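How to Format an Erotic Romance Serial for Posting

You have finished the draft. Your two leads, both grown adults with jobs and poor impulse control, have spent 4,000 words in a rented cabin outside Tolbridge, and you would like strangers to read it. These are the steps I use for my own serial, Hirbridge Nights, and they take an evening if you don't stop to reread the good parts.

1. Split it into chapters

Readers of this stuff are on their phones, often under a blanket. Aim for 2,000 words a chapter. Cut where somebody wants something and hasn't gotten it yet. If both parties are asleep, you have gone too far and should back up a page.

2. Fix the pronouns

Two men in one bed means "he" could be anybody. Read each steamy paragraph and ask whose hand that is. Use a name once per paragraph, more if there are ropes involved. Please don't solve the problem with "the taller man" or "the brunet." These people have met.

3. Count the hands

Go through the scene slowly and keep a tally. I once gave a character named Perrin three of them, and a reader in the comments asked, very politely, where he bought his shirts.

4. Write the blurb

Stay under 300 words. Say who they are, what stands in the way, and how hot it gets. Leave out the weather.

5. Add your tags

Tag the pairing, the heat level and any kink, including the mild ones. Put the tags before the text, where people can turn back. If there is a negotiation scene, say so – plenty of readers search for exactly that.

6. Pick a chapter title

Most sites want one per chapter. Plain is fine, and a short one holds up well on a small screen.

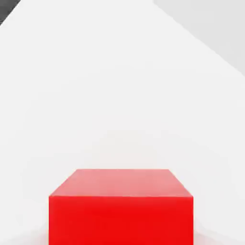

7. Check the preview

Paste the chapter in and open the preview on your phone. Scene breaks vanish more often than you'd think, so type three asterisks wherever there was a blank line. Italics also die in transit. Mine were all thoughts, so my duke of Brastach seemed to be saying them out loud at dinner.

8. Schedule it

Set the first 2 chapters to go up together, then one a week. Turn off comment alerts before bed.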